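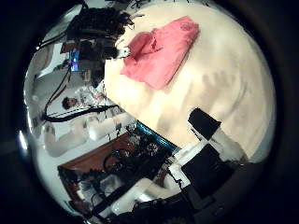
**How often should the fingertips on a cloth folding cell be checked?**
Every 500 cycles, and again after any change of fabric.

---

**tipwear_55** wrote:

That's straight from the Lolosent setup sheet and I don't buy it. We run a two-arm cell at Ornside, mostly garments, and 500 is way too long. Our white tips glaze over and then you're chasing "vision errors" that are really just slip. Somebody recalibrates, it behaves for an hour, and everyone claims the fix.
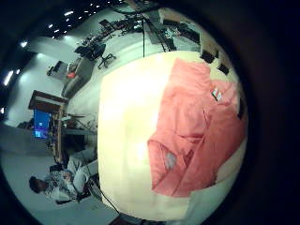
So now I wipe tips with a dry lint-free cloth every 80 cycles and log the grip current. If the current creeps up, I swap the pair. Never one tip alone.

---

**greyfloor** wrote:

> 500 is way too long

For you, maybe. What fabric? We went well past 500 on towels and the tips were fine. I'd look at wrist cables first. If a loop hangs low it tugs the hand at full reach and the pinch lands off. Looks exactly like slip.

---

**tipwear_55** wrote:

Thin stuff. And I did the cables in June, re-tied everything with the arm at full reach. Didn't change a thing.

---

**Prestell_nights** wrote:

Did you home it afterward? Ours sat 11 mm off after a re-tie and we blamed the tips too.

I don't trust grip current either. It moves with room temperature, and ours reads differently on every cold start. What I do is jog to the table corner, close on a scrap of the same cloth, and pull by hand.
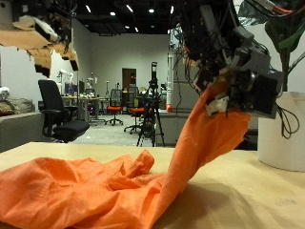 Same scrap every time, same spot on the table. If it slides out easily, new tips. Takes a minute and there's no log to argue over.

---

**greyfloor** wrote:

"Pull by hand" depends whose hand. At least the current is a number.

---

**tipwear_55** wrote:

A number that drifts, fine, I'll give you that one. Homed it twice, for the record. I'll try the scrap test next to the log for a couple weeks. Still not going back to 500. Does anyone have the part number for the Lyons tips? The sheet only lists the old ones.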